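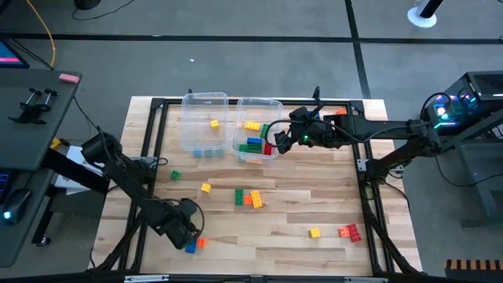 Why do you write "returned incomplete" for a jigsaw when only the lid of the box is missing? A reader of the first version asked me this by letter, and added that in her own toy library such a jigsaw would go straight back on the shelf. She is right, and the column is changed in version 2.

Data > Lending > Grilla toy library records
December, by Funmilayo Ugwu
4 min read

Grilla toy library records, version 2

What is in the files

The data set contains 778 loans from the Grilla toy library in Natow. Each row is one loan of one toy. A family that borrows a train set and a puzzle on the same visit therefore makes two rows. The library has 200 toys in its catalogue, and 34 of them were never borrowed in the period. I kept these in the catalogue file, so please do not be surprised when they have no match in the loans file.

Files

loans.csv: the loans, one per row
toys.csv: the catalogue, one toy per row
notes.txt: the remarks from the paper cards, typed as they were written

Columns in loans.csv

toy_id: the number on the label of the toy
month_out: the month of the loan, without the day
weeks_kept: whole weeks, always rounded up
renewed: yes or no
state_back: complete, incomplete, damaged, or empty

In version 1, "incomplete" was used for any missing thing, also for lids, bags and instruction sheets. In version 2 it is used only when a part needed for playing is missing. Lost packaging is now written in notes.txt. I read all the cards again for this, and where the card said only "something missing" I left state_back empty.

How it was made

The library used paper cards until it changed to the Plivell lending program. I typed the cards by hand. The later loans come from an export of the program, and the two parts were joined afterwards. The cards have the better remarks. The export has better dates, but it does not know the difference between a renewal and a new loan to the same family, so I decided this myself: if there is no gap between the loans, it is a renewal.

Building bricks are a special problem. The large boxes were weighed when they came back, and the small boxes were checked by eye. A brick box marked "complete" can be short of a few pieces. I would not use these rows to study loss.

Privacy

Names, addresses and membership numbers are removed. Children's ages were on some cards and I did not type them. The remarks were also read for first names, which are replaced by a dash.

What it is good for

It can be used to see which kinds of toys are kept longest, or for exercises in cleaning a small table. It should not be used to compare families or parts of the town. The opening hours also changed twice, which makes the monthly totals difficult to compare.

Known mistakes

Toy 34 appears with two spellings, "Thibodeaux farm" and "Tibodeaux farm". The first is correct. The column weeks_kept is empty for toys that were still out when the export was made.

Corrections are welcome. Please give the toy_id and the month, and I will look for the card.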